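Illstead Neighbors' Letter
Search the archive Enter keyword Go

April, and the tap water at this end of Jaterberg has gone back to tasting like a garden hose. You will have noticed. If you haven't, please write in and tell us what you've been drinking. 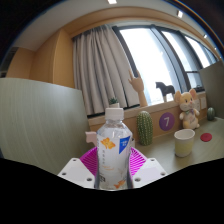
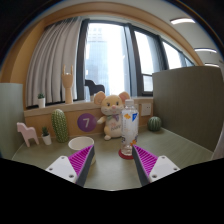
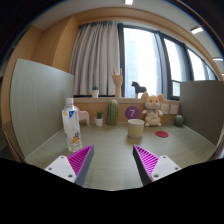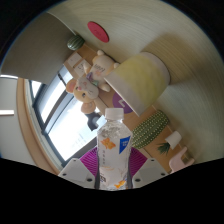
Bottled water, with a white cap every time.

AROUND THE BLOCK

The official word on the taste is that it's seasonal. We got this from a very pleasant man on the water company's phone line, who also told us that the smell is seasonal and the wait to speak to him is seasonal. He recommended running the cold tap for 2 minutes before filling a glass. I have done this faithfully and can report that I now own a very clean sink.

Opinion on our street is split. Tuấn Giáp, at the Wolau Road end, holds that the taste is all in the chlorine and that a jug left in the fridge overnight cures it. He leaves the lid off. His fridge also contains half an onion, so his water has a taste of its own, but he's right that it isn't hose.

Chiến Đào has gone over to bottles and makes no apology. He buys them by the case at Hầu, the grocery next to the shoe repair place, where a pack of 12 comes with a discount if you can carry it out without asking for the cart. Anyone who has tried to get that cart across the parking lot will know it's a fair trade. He did ask me to say that he takes the empties back, and that the return machine outside the store has been refusing anything with a dent in it. Blow into the bottle first and it pops most of the way out. You look ridiculous, and then you get your deposit.

Filter jugs have their supporters too. I bought one last spring and was delighted with it until the little light came on telling me to change the cartridge. The cartridge costs nearly what the jug did. The light has been on since August and I've come to think of it as decorative.

For anyone who would like to complain properly, the water company is holding a drop-in at the library on Tuesday, from lunchtime until they've had enough. Bring a sample if you want it tested. They ask for a clean jar, filled from the kitchen tap first thing in the morning, with your street written on the lid. Last year somebody brought theirs in a pickle jar and the whole of Wolau Road was briefly under suspicion.

Tea and coffee will be provided. I didn't like to ask what they're making it with.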